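# Part 2: Planning and buying your hand-held gripper kit

I'm Bethel Tilahun, and I did the buying for our first two setups at Welteck, so this part of the guide is my list plus the things I wish I'd budgeted for.

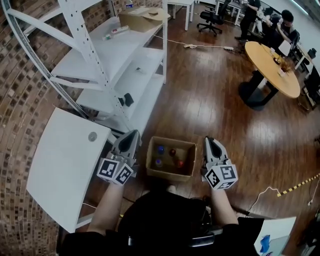 ## Before you order anything

Read all the way to the end once before you send off a quote request. I didn't, and I ended up ordering the same cables in two separate lots and paying freight on both (still a bit sore about that one).

Prices are what I paid in Canadian dollars, before tax. Yours will be different, but the proportions should hold up well enough for a first budget.

1. **Write down your tasks first.** Sorting bottles in and out of an open cardboard box asks for very little. Folding cloth or plugging in connectors asks for quite a lot more, mostly in spare fingertips. Get the tasks on paper, then price the gear.

2. **Set your ceiling.** Ours was $3000 for one operator, everything included. The final tally came to $2556 and I kept the leftover for replacements, all of which got spent by October.

3. **Order grippers in pairs.** Ask for a left and a right from the same batch. We bought ours through Stiseo, and when I tried to save money by adding a single one later, its trigger felt noticeably stiffer than its partner. Operators complained all week!

 > **Note:** Ask what's included with each gripper. Fingertip inserts and marker cubes can be on separate lines of the quote, and it's easy to skim right past them.

4. **Budget for the marker cubes.** One per wrist, with a crisp black-and-white pattern on the faces. Buy a spare pair while you're at it. Scuffed faces track poorly, and cubes get scuffed every time somebody sets a gripper down in a hurry.

 > **Caution:** Don't reprint a damaged face on an office printer and glue it over the old one. If the size is off by even a little, your position data will be off too, and you may not notice for days.

5. **Choose your head camera and its mount together.** I'd spend more on the mount than you think you should. The Pustano strap was dearer than the others I looked at, but people could wear it through a full session without fiddling with it. Look for a view that takes in both hands, both cubes and the whole work area when the wearer looks down.

## Planning the space

6. **Pick a patch of floor or a table and measure it.** Plenty of tasks can be done on the floor with nothing more than a box, and that's a nice way to hold off on buying a bench. Allow room for the operator to stand and swing both forearms without clipping the nearest table leg.

7. **Sort out your cables.** Put cable covers and ties on the very first order. They're cheap, they're boring, and I left them off. White leads running along a dark wood floor are easy enough to see when you're looking for them, but an operator bent over a box is watching their hands.

 > **Caution:** Route power leads behind the operator's working area, never through it. Tie up any slack and keep power strips against a wall or under a desk.

8. **Buy floor tape.** Yellow-and-black striped tape is the one I like. Run it along the edge of the working zone so people chatting at the next table know where to stop.

9. **Get open shelving close by.** You'll want props within a step or two. Ours is white metal with perforated uprights, so the shelves can be moved up and down as the boxes change size. Buy secondhand if you can, just check the cross braces are in the package.

## Props and the small stuff

10. **Shop for props at the grocery store.** Bottles with different cap colours are great to start with, and a mix of clear and dark ones will show you early on how your camera copes. Keep the cardboard boxes your parts come in, too. I flattened and recycled the first lot and then had to go and buy boxes, of all things.

11. **Set aside money for storage drives.** Mamo, the recording software we use, keeps full-resolution video by default, and 2 drives filled up faster than I'd planned. I now order 3 at a time.

12. **Keep a running sheet.** Item, supplier, price, date ordered, date arrived. Add a column for "would buy again" and let the operators fill it in. They're blunt, and they're usually right.

Once your order is placed, go on to Part 3 for charging and first-time pairing.

*Last revised December 19, 2023*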